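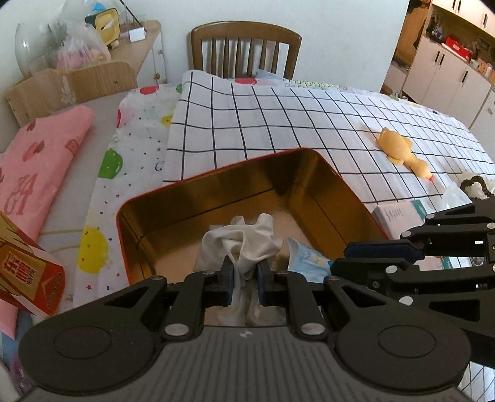
Progress Report: Household Small Items Sorting and Storage Project

Submitted to the Pundstead Fund
Prepared by Tustance Home Organizing Services
Reporting date: 2 October 2021

1. Purpose of this report

This report describes the work completed under the Pundstead grant during the first part of the funding period, the condition of the budget, and the work that remains before the closing report in December. It covers the sorting and storage of small household items only. Furniture, clothing and kitchen goods fall under a separate agreement and are not discussed.

2. Background

The grant supports households that have asked for help with the contents of drawers, side tables and hallway shelves. These places tend to gather items that have no fixed home: cloths, face masks, jewelry, chargers, boxes of medicine or toiletries, keys and loose papers. The application proposed a simple method in which the contents are brought to one table, grouped by use, and returned to a small number of open containers that the household already owns. No new storage furniture is bought with grant money.

3. Work completed

Six households were accepted into the project. Sorting is finished in all but 2 of them. In each completed home the work followed the same order:

Contents of the chosen area moved to a cleared work surface
Personal papers and medicines set aside for the householder to review
Remaining items grouped by how often they are used
Containers chosen, cleaned and filled
A written list left with the household

Large rectangular tins have been the most useful containers so far. Many homes already have one, left over from cookies or gifts, and the open top lets a person see the contents without digging. A tin with rounded corners is also easier to wipe out than a woven basket. Soft goods such as cloths and disposable masks go into the tin together, as they are light and are often wanted at the same moment, usually on the way out of the door. Small boxes are kept beside the tin and stood on end where the shelf allows.

Jewelry has been harder to place. Beaded bracelets catch on fabric and were found tangled in cloths in the first home visited. Since then the team has kept jewelry out of the tins and placed it in a shallow dish or lidded box, according to the wishes of the household.

4. Changes to the method

The original plan called for cloths to be folded before storage. In practice the householders did not keep this up between visits, and a folded cloth was seldom found folded a week later. The method now asks only that cloths be placed at one end of the tin, with masks at the other. This change was discussed with the Fund's program office before it was adopted and does not affect cost.

Labels were also reviewed. The first set, supplied by Drima, was printed in a type size that several householders could not read from a standing position. A larger set has been ordered at no charge and will be fitted during the follow-up visits.

5. Hygiene

Unused masks are stored in the tin. Any mask whose condition is unclear is discarded during sorting with the consent of the household. Cloths that have been stored loose are washed before they are put back. Tins are emptied and wiped with a damp cloth and mild soap, then dried fully, as a damp rim may rust. Householders receive a one-page sheet with these instructions.

6. Budget

Spending to date is $1,965. This amount covers staff hours, travel between homes, cleaning supplies and printing. Spending is within the limit approved for the period, and no transfer between budget lines is requested. Receipts have been filed and can be sent to the Fund on request. The donated labels are not included in the figure above.

7. Difficulties

Visits to one household were postponed twice at the family's request, and that home is one of those still unfinished. In the other, the hallway shelf turned out to hold a large quantity of papers, which the householder wishes to read before anything is moved. The team has agreed to this and has sorted the remaining small items in the meantime.

Staff also noted that sorting sessions longer than two hours were tiring for older participants. Sessions are now kept shorter, with the table left in place between visits where space permits.

8. Work planned for the next period

Complete sorting in the unfinished homes
Fit the larger labels
Carry out follow-up visits, 24 in total across all households
Collect written comments from householders
Send the draft closing report to Þorgeirsson Consulting for outside review

The follow-up visits will record whether items are still being returned to their containers and whether any container is too small for its use. Results will be reported by household number only.

9. Request to the Fund

Tustance asks the Fund to confirm in writing the change to the folding requirement described in section 4, and to advise on the preferred format for householder comments in the closing report.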